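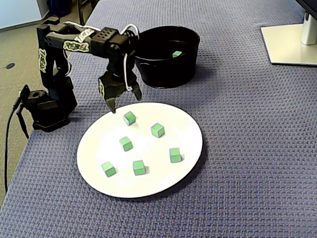 Side room, table with blue-gray cloth.

Foltwood Community Workshop
Premises safety checklist with comments
Date of inspection: May 13, 2026
Inspected by: Renata Górecki
Floor area covered: 4,000 square feet, ground level only

Ratings used: OK, Fix, Watch. "Watch" means no work is needed now but look at it again in September.

1. Exits and walkways

1.1 Front door opens fully from inside without a key. OK
1.2 Rear door opens fully. Fix
Comment: The bottom edge drags on the sill for the last few inches. It can be pushed open but a child or an older member would struggle. Plane the edge or rehang.
1.3 Corridor to restrooms clear. OK
1.4 Exit signs lit. Watch
Comment: The sign over the rear door is dimmer than the front one. Spare tubes are in the Tindeo cabinet, second shelf.
1.5 Occupancy notice posted. OK
Comment: Reads 159 persons for the whole ground level. We have never come close to this.

2. Fire

2.1 Extinguishers in place, pins and seals intact. OK
2.2 Inspection tags current. Fix
Comment: The tag on the extinguisher by the kiln closet has faded and can't be read. Michalski to replace it on the next service visit and confirm the date from their own log.
2.3 Smoke alarms tested by button. OK
Comment: The main hall alarm took two presses.
2.4 Oily rags in lidded metal can. Fix
Comment: Can was there, lid was on the floor behind the finishing bench. Third report in a row with this comment.

3. Electrical

3.1 Panel accessible, 36 inches clear in front. OK
3.2 Panel directory filled in. Fix
Comment: Circuit 11 is marked "lights" but also feeds the outlets along the north wall. Correct the directory.
3.3 Outlet covers whole. OK
3.4 Extension cords not used as permanent wiring. Watch
Comment: One 16-gauge cord runs to the radio in the kitchen. Fine for the radio, not for the kettle - please don't swap them.
3.5 GFCI outlets near sinks trip and reset. OK

4. Floors, stairs and lighting

4.1 Floor surfaces even and dry. Watch
Comment: The patch inside the front door is lifting at one corner. Taped for now.
4.2 Handrail at front steps firm. OK
4.3 Outside light over steps. Fix
Comment: The sensor turns it off too soon. It should stay on for up to five minutes.

5. Storage and chemicals

5.1 Containers labeled. Fix
Comment: Two jars under the utility sink have no label. I have put them in the locked cabinet. If they are yours, see me.
5.2 Shelving fixed to wall. OK
5.3 Pledex floor cleaner stored below eye level. OK

6. First aid

6.1 Kit stocked against the list in the lid. Fix
Comment: Short of large bandages and eyewash.
6.2 Emergency numbers posted by the phone. OK

Items marked Fix go on the work board in the office. Initial each one when it is done and write the date next to it.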